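[patterns-tech] Re: Gingham repeat and cutting loss on elastic-waist pieces

List: patterns-tech
Topic: Grading and markers
Month: October

On the Widov thread, someone wrote:

> We are moving the elastic-waist block from plain poplin to yarn-dyed
> check. The marker was made on plain goods and comes out at 14 sizes
> and fits per lay. Our cutting room says the same marker can't be used
> on check and wants a new one with matching at the side seams. Is that
> needed on a gathered piece? The waist is pulled in by the elastic, so
> I don't see who would notice a mismatch at the top.
>
> Second question. The mill quotes the repeat off loom, but our rolls
> measure differently after relaxing. Which number goes in the marker
> software?

Second question first. Use the relaxed repeat, measured on your own rolls. Lay the cloth flat without tension overnight, then measure across a long run of repeats and divide. Measuring one repeat with a ruler is not good enough, because half a millimeter of reading error on a single check adds up over the length of the lay. I mark off 100 mm in both directions as a quick test and do the long measurement only if the quick test disagrees with the mill sheet.

Keep warp and weft separate. A check that looks square is often not square after relaxing. Endudon lets you enter two repeats, but the default copies the first value into the second field when you tab past it. I have seen markers ruined this way. Open the fabric record again after saving and look at both values.

On matching: yes, you need it, but not everywhere. The eye goes to the hem and the side seam below the hip. Gathers hide the top few centimeters. I set the match point at the hem corner of the front and back panels and leave the waist free. If both panels have the same side seam angle, the horizontals will then run true up to where the gathers start. Verticals will not match on a shaped side seam, and there is no use asking for it.

Things that move the match off after cutting:

Bow and skew. Check every roll. A skewed roll can't be fixed by the marker.
Uneven feed at the side seam. Pin at the match point or use a walking foot.
Hem turned by eye. Press the fold along a line of the check.
Panels cut on a folded lay. Cut checks face up and open.

The extra cloth depends on the size of the repeat against the length of the panel. On a small check the loss is minor. Our old Allham style, order 506, was on a large check and the loss was enough to change the costing. We moved it to a smaller repeat for the next season and kept the retail price.

For sampling I cut one size only, sew it, and look at it both worn and flat. Flat, pull it straight along its length first or the folds will throw the lines off and you will end up chasing a fault that is in the handling.
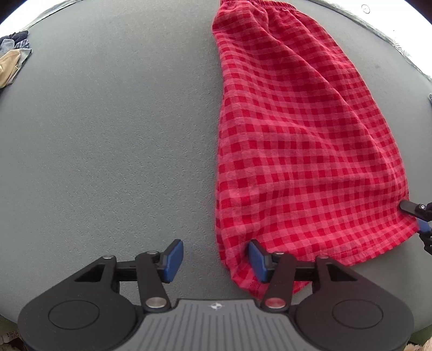 3 min read

Even with creases left in the cloth, the rows of a gingham are easy to follow by eye, so any step at a seam is easy to see too. A dark and light red check is less forgiving here than a pale one.

One more point on the marker. If you grade the panel length by a step that is not a multiple of the repeat, the hem falls on a different part of the check in each size. Some buyers accept this. The Mladenović spec does not, and asks for the hem fold on the same color row in all sizes. In that case anchor the repeat at the hem in every size and let the difference go out at the waist.

I can post the fabric record settings for Endudon if they are of use. They are for version 133 and the field names may have changed.

--
To unsubscribe, send a blank message with "unsubscribe" in the subject line.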